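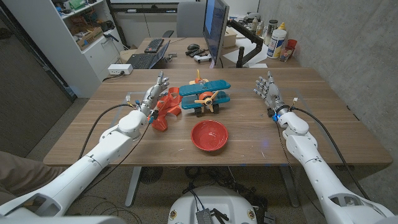
Wooden table, with a robotic hand raised at either side.

Progress report to the Navarrete Fund, 5/7/18
Wheelchair rugby in schools, Huradness district

The grant was for 18 school sessions by the end of term. We have run all of them, and I would still hold off on calling the program a success.

Attendance looks good on paper. Most of it came from whole classes being marched into the gym, which tells us very little about who would turn up by choice. When Nabila Lumenta opened an after-school session at Zalard, 4 players came. Two of them already played.

The chairs are a bigger worry. Trarkeck promised strapping and spare wheels in December and we have had the strapping. Ognjen Vidmar has been moving wheels from one chair to another between schools and says he can keep doing it until one buckles. I have asked Trarkeck for a delivery date twice.

Of the $1000 set aside for referee training, $200 has been spent. Endang Mangundap passed the entry course. Bořivoj Kadlec's proposal to spend the rest on a demonstration match is attached. I don't favour it. We had a demonstration match last year and I can't find a single player who joined after it.

I would like the next payment held until the wheels arrive.

Sulastri Sopacua
Program coordinator

Filed under: Grants & Reporting, Para Sport, Schools

Recent items
Gym bookings for next term
Zalard after-school session: change of time
Entry-level referee course dates
Chair maintenance checklist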